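Handheld gripper notes, September – old jaws against new jaws
Trinstead room, round table. Written up by Nyokabi Rotich, with bits from Hamisi and Beatrice where marked.
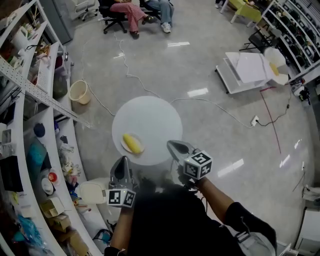 Corn on the small plate, both handhelds up, marker cubes on. Overhead view.

Started at 9 after Kiprono had finished with the room lights. The plan was to put the Kirui jaws through the same jobs we gave the Grastetti ones last month and decide which set goes on the handhelds for the kitchen tasks. Rekera want an answer before they order the next batch of spares, and I would like one too, as swapping jaws between sessions is eating a good part of every morning.

Setup

Same handheld bodies for both sets of jaws, so any difference in feel should come from the jaw and the linkage behind it. Tracking is on the marker cubes as usual. I recalibrated both cubes before we began and again after lunch. The left one had drifted slightly by lunch, the right had not. I tightened the left mount and it stayed put for the rest of the day. Adhiambo thinks the screw on that mount is worn. There is a spare in the drawer under the bench and I have put it out for tomorrow.

Table height left as it was for the Grastetti run. The operator stands throughout. I asked everyone to work from the same side of the table so the overhead view would be comparable, and mostly they did. Hamisi tends to creep round to the left when something rolls, and I only noticed when I was going through the recordings. Not worth throwing the takes out, but the angle on the cubes is poorer in those and there are short gaps in the pose.

Recording numbers carry on from the last session. The first good one today is 2686. Anything before that in the folder is cable checks and can go.

Objects: the corn, a sponge, a mug, a short length of pipe lagging and a folded cloth. All except the mug start on the small plate. The mug starts directly on the table top.

Corn

I put the corn first as it gave the most trouble with the Grastetti jaws. They close flat and square, and on anything long and round they either hold dead centre or squeeze it out sideways. We lost it off the plate over and over last month.

The Kirui jaws are curved and come in a little from underneath. With one hand, picking across the middle of the cob, the hold was steady at low squeeze. I could tilt it to nearly upright before it began to turn in the jaw. With the Grastetti set it would turn as soon as I lifted it clear of the plate.

Picking from one end is less good. The tip of the curve catches the plate before the jaw is properly round the cob, and the plate skates. Beatrice got past this by steadying the plate edge with the left gripper and picking with the right. Works well, but it turns a one-handed job into a two-handed one, and the task sheet says one-handed. I'd rather change the task sheet than change the jaw. Will ask Rekera.

Handing over from left to right in the air was fine for all of us. Hamisi dropped it once, and says that was his own fault for opening the left before the right had closed. I watched the take back and agree with him.

One thing to note for the corn in particular: the kernels leave a bit of residue on the pads after a while and the grip gets slippery. We wiped the pads between operators. Last month I don't think we did, so some of what we blamed on the Grastetti shape might have been dirty pads. I need to rerun a short set with the old jaws and clean pads before I put anything in writing to Rekera. It would be unfair otherwise.

Sponge

No real difference. Both sets pick it up from any angle. The Kirui jaws leave it more bunched up because of the curve, and it springs a little when released, so placing it neatly takes more care. Kiprono suggested opening slowly, which helps. He has been asking for a softer return spring on the trigger since the summer and this is one more point in his favour.

Mug

Handle: the Kirui set is clearly worse. The curve is too deep to slide through the handle straight, so you have to come in tilted and then roll the wrist. Everybody found their own way of doing it and no two takes look alike, which is bad for us. With the flat jaws all of us did it more or less the same way.

Rim: the curved set is fine, perhaps a shade better.

Body: neither set opens wide enough. We knew that.

Pipe lagging

As expected, a lot like the corn but lighter and easier. The Kirui jaws hold it at any point along the length. The Grastetti ones crush it and leave a dent, and then the dent makes the next pick easier, so those takes were never much use. Would drop the lagging from the list and put in something stiffer.

Cloth

Flat jaws win. You can pinch a single layer off the plate with them. The curved ones meet at the tip only, and the tip is rounded, so you get either nothing or the whole fold. Adhiambo managed single layers a few times by going in almost vertical. I couldn't do it at all. If cloth is going to be a large part of the next job then this matters more than everything above.

Hands and wrists

I asked each operator to say when they first noticed their hands getting tired. The Kirui linkage is stiffer in the last part of the travel, and all of us felt it in the thumb. Beatrice noticed it soonest, and she has the smallest hands here. She wrote: "Fine for the first few takes. After that I am closing it with the whole hand and my wrist is coming up to help, so the cube tips and I can see it in the replay." I looked, and she is right, the cube on the right hand leans back more and more through her set.

Weight is no issue. The jaws feel the same in the hand as the old ones.

Hamisi's note: he would like the trigger moved back a little towards the palm. He says he asked for this on the first version. He did.

Tracking

Pose was good with both cubes facing up and out. Trouble comes when the two grippers cross, as they do in the handover, and one cube hides the other for a moment. It is the same with either jaw set, so has no bearing on the choice, but the handover is the part of the take we most care about. Options we talked through:

– move one cube further back on the body
– add a second camera at the side
– slow the handover down and live with it

Kiprono is against the second camera as it means another cable over the floor. There is enough of it there now, he says, and I can't argue. I will try the first option with a printed bracket. The left body has more room behind the mount so I'll do that one.

Reflections off the floor did not seem to upset the marker detection. I had been worried about it after the trouble we had in the other room. The round table top is very bright in the overhead view and I brought the exposure down a step to keep some detail on the plate. Keep it there. I have written the value on the tape on the controller.

Where I have got to

For round and long things, Kirui. For cloth and handles, Grastetti. I don't want to swap between them in the middle of a session, as every swap means a fresh calibration. Adhiambo asked whether we could run one of each, curved on the left for holding and flat on the right for fine work. I hadn't thought of it. We have 2 complete sets so there is nothing to buy. Tried it briefly at the end of the afternoon with the corn and the cloth, no recording, and it felt odd but workable. Left-handers would need it the other way about, and that is Hamisi.

To do

Replace the screw on the left cube mount.
Rerun corn with the Grastetti jaws, pads wiped before every operator.
Mixed set, full object list, recorded this time. Me and Beatrice first, then Hamisi with the sides swapped.
Print the bracket for the left cube.
Ask Rekera about the one-handed line on the task sheet, and how much cloth they expect.
Find something stiffer than the lagging. Kiprono has a rolling pin at home that he says he can spare.
Delete the cable checks before 2686.

Added later: Kirui's reply about the stiff linkage came in just after I had shut everything down. They say the last part of the travel can be eased by backing off the stop screw by half a turn. Will try it on the right hand only and get Beatrice to compare before touching the left.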